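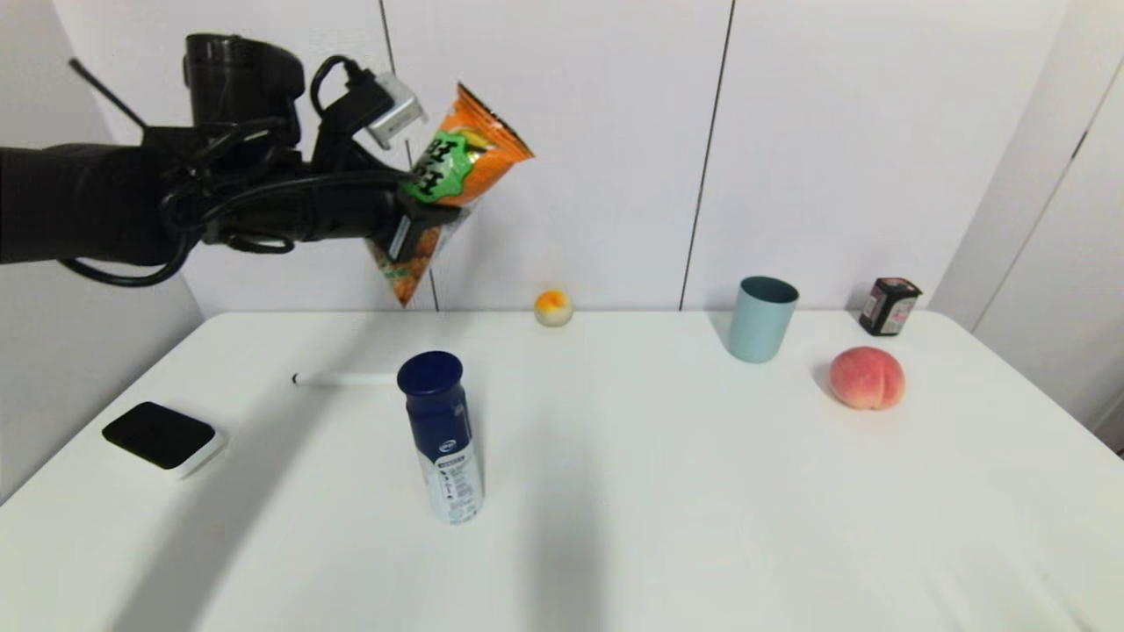
What does one row in the Burgate Tide Table represent?
A single high or low water at one gauge, with its time in UTC and its height in meters above local chart datum.

Burgate Tide Table, data card

Maintainer: Gil-soo Ryu
Last revised: Jun 22, 2025
Format: CSV, UTF-8, comma separated, one header line

Contents
The table covers two gauges, Burgate and Lilelstead. Readings were logged every 60 seconds, smoothed, and reduced to turning points. Raw readings are kept in a separate archive and are not part of this release.

Columns
station: BUR or LIL
time_utc: ISO 8601, to the minute
height_m: two decimal places
kind: H or L
flag: blank, G or S

Flags
G marks a turning point next to a gap in the raw series. S marks a height affected by surge, as judged by the maintainer from the pressure record. Flagged rows should be left out of harmonic analysis. They are safe to use for plots.

Processing
Smoothing and peak detection were done with Flukari, using the settings in flukari.conf. Turning points less than 29 minutes apart were merged and the more extreme height kept. Heights were then shifted to chart datum with the offsets in offsets.csv.

Known problems
The Lilelstead gauge was remounted in January. Rows before that use the old offset, and a small step may remain in the low waters. Double high waters at Burgate are merged when they fall inside the window above; anyone studying them should start from the raw archive.

Changes
Station codes now follow the Bermúdez list. The old numeric codes have been dropped.

Not for navigation.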